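20 September 2025

1/ Plurutus started putting two-armed robots into our building at Jugah in April. I worked the parts bench there before that and still do two shifts a week on it. People keep asking me what changed, so I'm writing it down in one place.

2/ There are 265 of us on site. The kitting area is where the robots are going first, and 60 people work there. So far no layoffs. There is a hiring freeze, and if you leave kitting your spot stays open. Those are two different things and people on the floor know it.

3/ My other three shifts are in what used to be the label room. We sit at desks and run jobs in Simgate before anyone tries them on the floor. Everything in it is rendered, the arms and the parts and the room. A lot of my day is a gray rod and two gripper fingers.

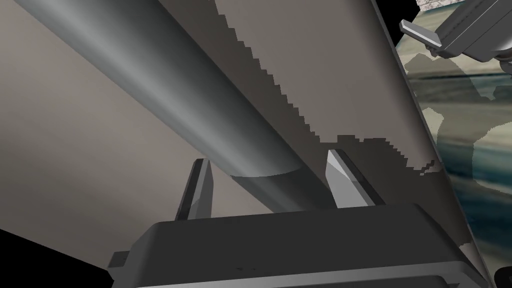
4/ The rod job sounds dull and it is. You bring the gripper to the end of the rod, close, lift, hand over if it needs the other arm. Then you reset and go again with the rod at a different angle. A full set is 200 tries. I do one set before lunch if the software behaves.

5/ What they want from us is bench knowledge. Where you'd hold a long part so it doesn't swing. When you'd stop and regrip. The engineers are good at their side of it but they have never kitted for eight hours. I think that's the best part of how it was set up.

6/ The worst part is that none of this was in the job grade. Four of us moved over from the bench on bench pay. It took until the end of summer to get a new grade written, and it's $60 a month more. The back pay is still being argued about.

7/ Scheduling moved to Usura in the same month. It isn't a robot but it changed more people's lives than the robots did. Shifts used to be swapped on a whiteboard by the break room. Now you put in a request and the answer comes the next day, sometimes later. If your kid is sick that's no use to you.

8/ Physically the desk is easier. My wrists are better and my neck is worse. You look out from the robot's head most of the time, and when the head is tilted the whole room slopes. Brick wall, yellow door, big window, all leaning. The first week I had to get up and walk around between runs.
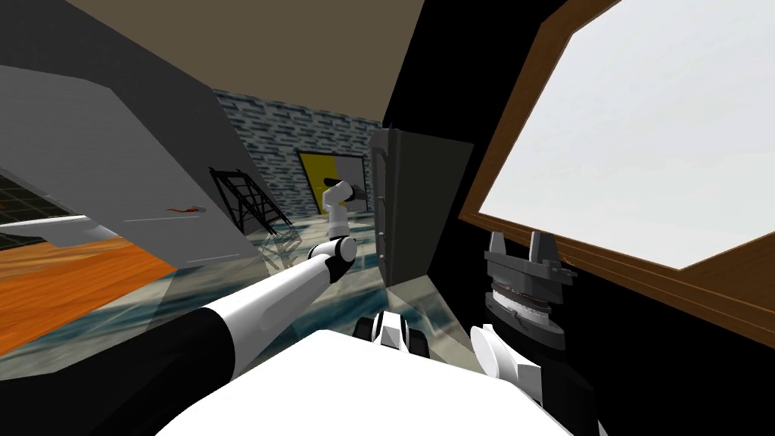

I asked for shorter blocks and we got them, 45 minutes and then a break away from the screen. Put that in writing at your place before you start. It was much easier to get before the targets were set.

9/ Targets, since a few of you asked. The bench target is 755 kits a shift for the whole team. It has not gone up yet. The worry is that it will be set by whatever the arms can do overnight, and we have asked for the two numbers to be kept apart. No answer so far.

10/ Some of the older hands don't want anything to do with Simgate and I don't blame them. A couple of them would be better at it than me. The training was one afternoon and a PDF. If the company wants people to move over, they need to do it on the clock and give it a proper week.

11/ Would I go back to five days on the bench? No. Would I want all five at the desk? Also no. The split works for me. I'd like it offered to the rest of kitting before the freeze ends. Next meeting on it is in two weeks and I'll add to this thread after.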